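Open house at Serkitz: an evening with the folding robots

What a turnout! The Werstead group filled both rows of chairs in the Serkitz demo room in June, and a good few of us stood at the back for the whole thing and didn't mind a bit. We had been promised robots handling clothes, and clothes are a much harder job than the boxes and bottles we saw on last year's trip.

The talk before the demo was short, which I liked. A box keeps its shape wherever you grab it. A pair of shorts has a new shape every time you drop it, and the robot has to decide where to pinch before it can do anything useful. The Serkitz team has been at this since the winter and has 2000 recorded attempts to learn from, good ones and bad ones both. They keep the bad ones on purpose. I could have listened to that part for another hour.

Then on to the sportswear. The screen beside the arm showed us the view from its wrist, so even the back row got a close look at the fingers going to work.

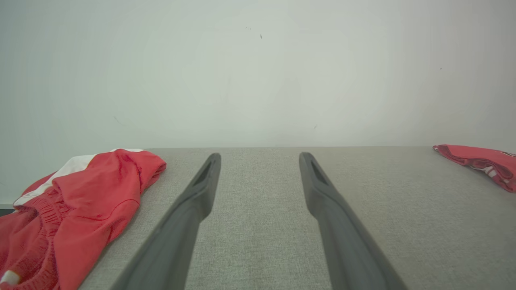
The view from the wrist, with red sportswear on both sides of the gray work surface.

Each run was capped at 4 minutes, and the operators talked us through what they were watching for. Stretchy waistbands are the big headache, we learned, with anything slippery close behind. Between runs they passed a spare set of fingers along the rows (lighter than I expected!) and explained that they had tried several shapes before settling on this one. The control software is called Mistilero, and the list of grasp points it was considering scrolled by on a second screen – I gave up trying to follow it and went back to watching the arm.

People asked terrific questions. Could it tell inside out from right side out? Not yet. Does it matter what color the clothes are? Less than it used to. Could it cope with a fitted sheet? Big laugh from the operators, and a no.
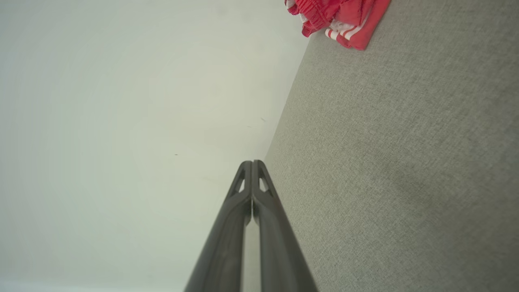

Räsänen wrote in the next morning to say that the slow pace was the best part of the evening, and that 20 minutes of questions wasn't nearly enough. Could we ask for a longer session next time, with a chance to try the controls?

We have asked, and Serkitz said yes to both. The next visit is limited to 25 places and will start at the same time, 7 p.m. Put your name on the sheet at the front desk if you want to come, and note on it if you need a ride from Werstead.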